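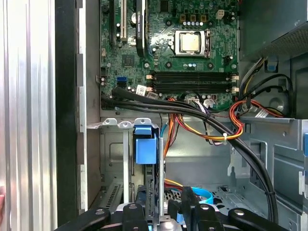

Ein Robotergreifer in einem geöffneten Computer. Die vier schwarzen Speichersteckplätze sind leer.

Was kostet ein Roboter, der Computer zerlegt?

Alte Computer enthalten Metalle und Bauteile, die man wiederverwenden kann. Dafür muss das Gerät zerlegt werden. In der Lernwerkstatt Illeck soll ein Roboterarm dabei helfen. Bevor eine Werkstatt so etwas kauft, schreibt sie einen Plan. In diesem Text erfährst du, was in einem solchen Plan steht und wie man damit rechnet.

Zuerst die Aufgabe, dann das Gerät

Am Anfang steht eine Liste der Arbeitsschritte. Bei einem Computer können das zum Beispiel diese sein:
Stecker abziehen
Kabel zur Seite legen
Verriegelung eines Laufwerks öffnen
Laufwerk herausziehen
Speicher herausnehmen
Grafikkarte lösen

Jeder Schritt stellt andere Anforderungen. Ein Kabel ist biegsam und liegt in jedem Gerät etwas anders. Eine Verriegelung sitzt fest an ihrem Platz, dafür ist wenig Raum daneben. Auf dem Foto ragt der Greifer in die Richtung einer blauen Laufwerksverriegelung. Links von ihr verläuft eine schmale Metallblende, rechts eine dünne Metallstange. Ein Greifer, der zu breit ist, stößt dort an.

Deshalb misst man vor dem Kauf die engste Stelle aus. Die Öffnungsweite des Greifers steht im Datenblatt, ebenso die Greifkraft und das Gewicht. Ein Datenblatt ist eine Art Steckbrief für ein technisches Gerät.

Die Traglast

Jeder Roboterarm darf nur ein bestimmtes Gewicht tragen. Dieser Wert heißt Traglast. Der Greifer zählt dabei mit, denn er hängt vorne am Arm. Dasselbe gilt für eine Kamera am Handgelenk.

Man rechnet so:
Traglast des Arms minus Gewicht des Greifers minus Gewicht der Kamera = Gewicht, das der Roboter noch heben darf.

Ein schwerer Greifer kann also dazu führen, dass man einen stärkeren und teureren Arm braucht. Arm und Greifer werden darum zusammen ausgesucht.

Einmal zahlen, immer wieder zahlen

Kosten werden in zwei Gruppen eingeteilt. Anschaffungskosten fallen einmal an: für den Arm, den Greifer, den Tisch, das Steuergerät und den Schutz rund um den Arbeitsplatz. Laufende Kosten kommen immer wieder: Strom, Wartung und Verschleißteile. Verschleißteile nutzen sich bei der Arbeit ab. Am Greifer sind das vor allem die Finger, die ständig an Blech und Kunststoff reiben.

Viele Pläne sind zu niedrig gerechnet, weil nur die erste Gruppe darin vorkommt.

Ein Rechenbeispiel

Die Werkstatt hat zwei Angebote für einen kleinen Greifer eingeholt. Eines stammt von der Firma Brandes, das andere von der Firma Brandon. Der Arm ist schon vorhanden und wird hier nicht mitgerechnet. Im ersten Jahr plant die Werkstatt 3 Sätze Ersatzfinger ein.

Angebot Brandes
Greifer: 438 Euro
Ein Satz Ersatzfinger: 271 Euro
3 Sätze Ersatzfinger: 3 × 271 Euro = 813 Euro
Summe: 438 Euro + 813 Euro = 1251 Euro

Angebot Brandon
Greifer mit 3 Sätzen Ersatzfinger als Paket: 1300 Euro
Summe: 1300 Euro

Das Paket kostet 49 Euro mehr. Auf den ersten Blick ist die Sache damit entschieden. Es gibt aber noch weitere Zeilen im Angebot, und die muss man auch lesen. Bei Brandes dauert die Lieferung der Ersatzfinger 6 Wochen. Wer dort erst bestellt, wenn die alten Finger abgenutzt sind, hat so lange einen Roboter, der stillsteht. Beim Paket liegen alle Sätze von Anfang an im Schrank.

Die Werkstatt hat sich für Brandes entschieden und bestellt den ersten Satz Ersatzfinger gleich mit dem Greifer. So liegt immer ein Satz bereit. Wird er eingebaut, geht am selben Tag die nächste Bestellung hinaus.

Der Probelauf

Ein Datenblatt beantwortet nicht alle Fragen. Ob ein Greifer einen flachen Stecker sicher fasst, hängt auch von der Form der Finger und von der Oberfläche ab. Manche Firmen verleihen deshalb Geräte für einen Test. Die Werkstatt in Tidstead, mit der Illeck zusammenarbeitet, führt dafür eine Tabelle. Für jeden Arbeitsschritt wird eingetragen, wie viele Versuche es gab und wie viele davon gelungen sind. Getestet wird an mehreren Computermodellen – mit nur einem Modell wäre das Ergebnis wenig wert.

Für den Probelauf gilt: Das Gerät ist vom Strom getrennt. Netzteile werden nicht geöffnet, weder vom Roboter noch von Kindern. In ihnen kann auch nach dem Ausstecken noch gefährliche Spannung gespeichert sein.

Was man nicht kaufen muss

Ein Roboter muss nicht jeden Schritt übernehmen. Die Seitenwand eines Gehäuses kann ein Mensch in kurzer Zeit abnehmen. Ein zusätzliches Werkzeug nur für diesen Schritt würde den Plan teurer machen. In der Liste steht daher hinter jedem Schritt ein M für Mensch oder ein R für Roboter. Gekauft wird nur für die Schritte mit R.

Die Reserve

Am Ende des Plans steht eine Zeile mit dem Namen Reserve. Das ist Geld für Dinge, an die man beim Planen nicht gedacht hat: ein zu kurzes Kabel, eine fehlende Adapterplatte, ein zweiter Probelauf. Wird die Reserve nicht gebraucht, bleibt sie für das nächste Jahr stehen.

Kleines Wörterverzeichnis

Adapterplatte: Metallplatte zwischen Arm und Greifer, wenn die Schraubenlöcher nicht zueinander passen.
Anschaffungskosten: Geld, das man einmal beim Kauf ausgibt.
Greifer: Werkzeug am Ende des Roboterarms, mit dem er Dinge festhält.
Laufende Kosten: Geld, das im Betrieb immer wieder anfällt.
Traglast: Gewicht, das ein Roboterarm höchstens tragen darf, Greifer eingeschlossen.
Verschleißteil: Teil, das sich abnutzt und ersetzt werden muss.

Zum Nachrechnen

Die Werkstatt braucht im ersten Jahr nur 2 Sätze Ersatzfinger. Wie hoch ist dann die Summe bei Brandes?
Lösung: 438 Euro + 2 × 271 Euro = 980 Euro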